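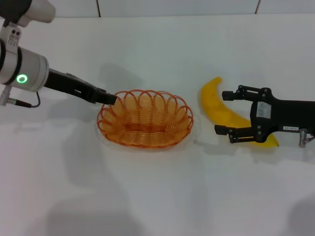 Bananas ripening all at once — how do you stagger them?

Posted by Delali Mahama, 6/11/21

I buy one big bunch at the market in Rirnoneck every week and it's the same story each time. Green, green, green, and then I have a whole bunch of spotty bananas to get through before they go to mush. I love them just yellow with a bit of green at the stem, and my daughter won't touch one with a freckle on it. Is there any way to spread them out over the week? I've tried wrapping the stems in plastic and I can't tell if it did anything. Kitchen runs warm in the afternoon, if that matters. Also, does the fridge ruin them? My mother always said never, ever to do it.

Na-rae Gil
Posted 148 answers

Oh, I love this problem, I spent a whole August on it! The warm kitchen matters a lot. Bananas give off ethylene gas as they ripen, and heat speeds the whole thing up, so the first thing I'd do is move them to the coolest spot you have that isn't the fridge. Mine live on a shelf in the hallway and they easily last a couple of days longer there.

Second, don't buy one bunch. Break off three or four yellow ones and then three or four really green ones from a different bunch (every market I've been to is fine with this, but ask), and keep the two lots in separate rooms. Keep the green ones well away from apples, avocados and tomatoes too, they all set each other off.

And yes, use the fridge! Your mother is right that you shouldn't put green ones in, they'll go gray and may never ripen properly even after you take them out. But once a banana is exactly how you like it, in it goes. The peel turns brown and looks awful and the inside stays firm and pale for several more days. Peel it before your daughter sees it — problem solved.

On the plastic wrap: I tried it with single bananas and with a whole bunch and got maybe a day out of it. Probably not worth the plastic.

Ifor Dafis

just freeze them. peel first!! I did it once with the skins on and never again

Armelle Delorme

Agree with nearly all of what Na-rae said, especially buying mixed. I'd add that hanging them helps with bruising, and bruised ones always go first in our house. A cheap hook under a cabinet does the job.

For the ones that get away from you, slice them, freeze the slices flat on a tray for a couple of hours, then tip them into a bag. They won't stick together and you can grab a handful for smoothies or oatmeal. Blended straight from frozen with a spoonful of peanut butter they make the best soft-serve, my kids ask for it constantly! For banana bread I mash them first and freeze the mash in tubs, one recipe's worth in each. Thaw it in a bowl and stir all the liquid back in.

Delali Mahama

Thank you all! Moved this week's bunch out to the hallway and there's a tray of slices in the freezer now. Armelle, is the soft-serve okay in an ordinary blender or do I need a food processor?

Armelle Delorme

Ordinary is fine, just let the slices sit out for five minutes and add a splash of milk.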